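### 3.2 Cell layout and upkeep

The Joto cell is a two-arm station built for handling tableware. Both arms are fixed to the same white table, which is walled on three sides so that background and lighting change little between sessions. The task is to move plates between the table and a clear rack, passing them from one gripper to the other where the reach of a single arm is too short.

Each arm has a small camera bracket near the wrist, with one cable running back to the base. Cable routing gave us more trouble than any other part of the cell. In the first layout, put together at Graltmont in February, the cables were tied tightly along the links and the connectors worked loose when the wrist turned to its limit. Sohail Marwat re-routed both with a free loop - long enough for full wrist travel, short enough to stay out of the gripper. We logged 4 connector faults before the change and none in the 303 runs that followed.

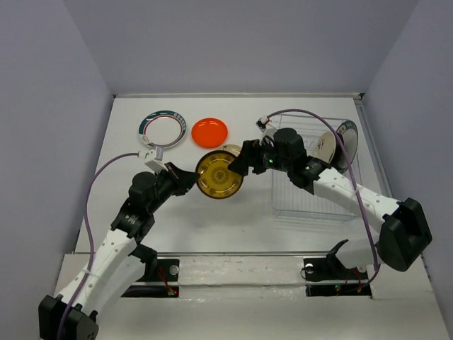
**Figure 2.** The Joto cell with a yellow plate held in the right gripper between the two arms. The purple cables run from the wrist brackets to the arm bases.

Upkeep follows a fixed order. Before each session the operator checks the bracket screws, wipes the finger pads and drives both arms to the home pose. If either wrist is more than 2 mm from its reference mark, the joint offsets are set again using the Han routine described in Section 3.4. This was needed before 81 of the runs, mostly after a plate had been pressed too hard against the rack.

Finger pads are replaced as a pair. Bent Ingvarsson found that a new pad facing a worn one tilted thin plates during the pass, and the fault was easily mistaken for a control error. The second cell, at Provine, uses the same parts and the same checks.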